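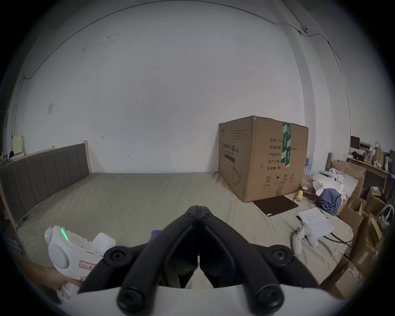 This page was last modified on July 3, 2024

Flurnier 141 crawler crane, house drifts with swing lever centered
Crawler Cranes and Foundation Equipment > Hydraulics

dragline_pete
We picked up a used Flurnier 141 in May for driving sheet pile on a canal job. The meter shows 1,505 hours and I believe it, going by the pins and the seat. Everything works except the swing. With the lever centered and the house brake off, the upper creeps to the left. It's slow, but it doesn't stop until I put the brake on or give it a touch of right swing. The ground is level and we're on mats. It does it with or without the hammer hanging.

Oil is clean and full. I changed the return filter and the pilot filter and found nothing in either one. Has anybody been through this on a 141? The manual has a page on swing and it doesn't cover drift at all.

mudcat
Does it always go left, or does it go whichever way you last swung?

dragline_pete
Always left. If I swing right and let go, it coasts, stops, and then starts back left.

mudcat
Then I would look at the pilot side before the motor. A worn swing motor lets the house move under load, but it won't pick a direction on level ground. Something is sending a little oil to the left side. Put a gauge on both pilot lines at the swing spool with the lever in neutral. They should both read tank pressure. If the left one is holding anything, your lever valve isn't closing all the way.

Hank R
I disagree. I had two of these on a bridge job and both crept, and both times it was the main spool. The centering spring on the swing section gets a set in it and the spool sits a hair off center. Gauge the pilot lines if you want, but I'd pull the spring cap first. It's a half hour of work and you don't need any special tools.

mudcat
It's a half hour of work with the spool open to the weather on a canal bank. Two gauges take ten minutes and nothing gets opened up that can get dirty. If the pilots read the same, I'm with you, go to the spring.

Hank R
Suit yourself. I've done it in the rain with a tarp.

boomtruck_al
Are you on free swing or is there a selector? Some of the early ones had a free swing / hold switch on the right console. If that solenoid is stuck you can get all kinds of behavior. Ours had a bad ground at the connector behind the seat.

dragline_pete
There is a selector. It drifts in both positions but it's slower in hold. I cleaned the connector anyway and it made no difference.

Koubek
Štefánia Koubek here. I did field service on these before I went out on my own. Both of you could be right, so please check in this order:

1. Engine at low idle, levers centered, brake on. Gauge in each swing pilot line at the valve. Write both down.

2. Take it to full throttle and read them again. A lever valve that looks fine at idle can leak at full flow.

3. Shut down, bleed the pilot accumulator by working the levers, then swap the two pilot hoses at the spool end. Tag them before you take them off. Start up with everybody clear and the brake on, then release the brake without touching the swing lever. Remember that the lever is reversed now. If the drift changes to the right, the trouble is upstream of the hoses. If it still goes left, it's the spool or something past it.

4. Put the hoses back where they belong before anybody else gets in that seat.

Don't go after the swing relief valves for this. People turn those screws because they are easy to reach, and then you have two problems.

mudcat
Step 3 is a good one. I wouldn't have thought of it.

Hank R
I don't like the hose swap. All it takes is one person walking off for a phone call and the next man gets a crane that swings backwards. Lock it out or skip that step. I still say pull the cap.

Koubek
I agree with locking it out. The key should be in your pocket the whole time the hoses are crossed. If you can't control who gets in the cab, use the gauges and stop there. 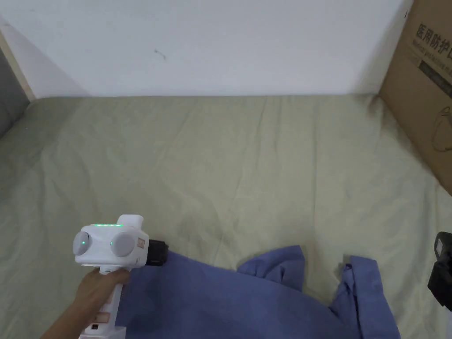
Replies after the gauge test

dragline_pete
Got to it this morning before the pile crew showed up. At idle both pilots read zero. At full throttle the right is zero and the left comes up to 5 psi and sits there. I didn't swap the hoses. Is 5 enough to move a spool?

mudcat
Not with a good spring. The spool shouldn't start to move until you're well past that.

Hank R
With a tired spring it might. That's what I've been saying.

Koubek
It could be some of each. The lever valve is passing a little and the spring isn't strong enough to ignore it. I would do both while the machine is down. The spring is cheap. For the lever valve, try cleaning it before you buy one. There is a small plunger under the boot on the left side that gums up when a crane has been sitting. How long was yours parked?

dragline_pete
The seller said it sat over a winter, and I would guess longer. Who has parts? The dealer quoted $300 for the spring and cap kit and couldn't give me a date.

boomtruck_al
Pinden carries the kit. They're slow to answer email, so call the parts counter and ask for Miranda. Have the valve serial number ready and not just the machine number, as there were two valve makers on that model.

ironworker_j
I bought a lever valve from Clidine last year for a different Flurnier and had to send it back. The ports were clocked wrong. The second one was fine. Check it against the old one before you pay for overnight freight.

dragline_pete
Thanks. I pulled the boot tonight and the left plunger was sticky. Cleaned it with solvent, oiled it, and it moves freely now. Left pilot reads zero at full throttle. It still drifts, but only about half as fast, and some of the time it stops by itself.

Hank R
Spring.

mudcat
Fine, spring.

dragline_pete
Ordered from Pinden. They had it on the shelf. We're using the house brake between picks until it comes in. I'll post when it's installed.

boomtruck_al
Measure the old spring next to the new one when you get it out. I'd like to know how much set was in it.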